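Clearing the Table: Bottles and the Bin
Skundell Shared Rooms Guide, section 4
Last updated 2020-03-19
3 min read

Most set-up guides for a shared table tell you to buy something. A sorting tower, a crusher on a wall bracket, a set of colored lids. We tried the Prerkwood crusher and I am not convinced it saved any space that a hand and a knee wouldn't have. What follows needs a white table you can wipe, one plastic bin and a bit of attention.

4.1 Placing the bin

1. Put the bin at the left end of the table, where you can reach it from your seat. The Gwilliam leaflet says to keep bins "out of the eyeline." Bins kept out of the eyeline don't get used.
2. Leave the bin open. Lids are supposed to keep a room tidy, and in my experience they collect bottles on top.
3. Check which bottles are finished before you touch any. One standing upright may still be someone's drink. A bottle on its side is a fair candidate, but look inside it first.

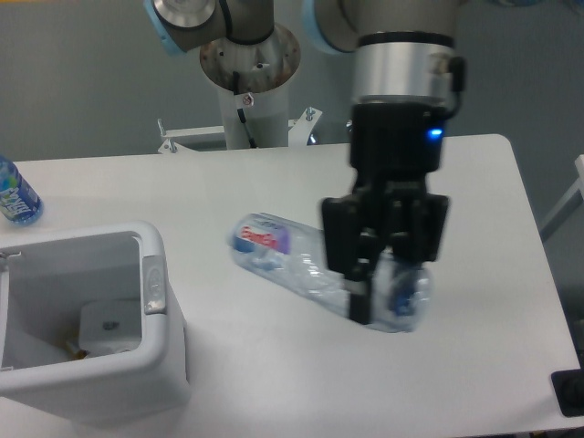
4. Pour any leftover water down the sink. A full mouthful left in each bottle adds up, and the liner is what gives way.
5. Squeeze the bottle along its length, then screw the cap back on. It will spring back a little. The claims you see for "flat" bottles assume a thinner plastic than most people buy.

Note: Labels can stay on unless your collector says otherwise. Ours has changed its mind once already, so ask.

Caution: Do not squeeze a bottle with the cap screwed tight. The cap can come off fast.

4.2 Bottles lying on the table

1. Take hold of the bottle near one end. Grabbing the middle of a soft bottle makes it buckle and skid.
2. Lift it clear of the table before you move sideways - dragging leaves scuffs on a white top, whatever the Trolier brochure promises about its finish.
3. Carry it over the bin and let go low down. Throwing is quicker until you miss.

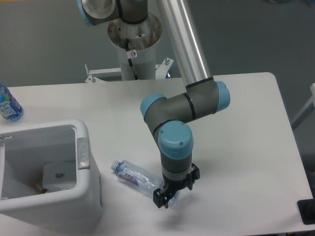 4.3 Emptying and wiping

1. Empty the bin when it is three-quarters full. Gönül Tatlı, who wrote the first version of this section, had "when full," and I have yet to meet two people who agree on what full means.
2. Wipe the table with a damp cloth and plain water. Use soap only on sticky rings.
3. Dry the top before putting paper on it.

Caution: Spray cleaners sold for white surfaces may leave a film. Test yours on the underside first.

52 shares
3 comments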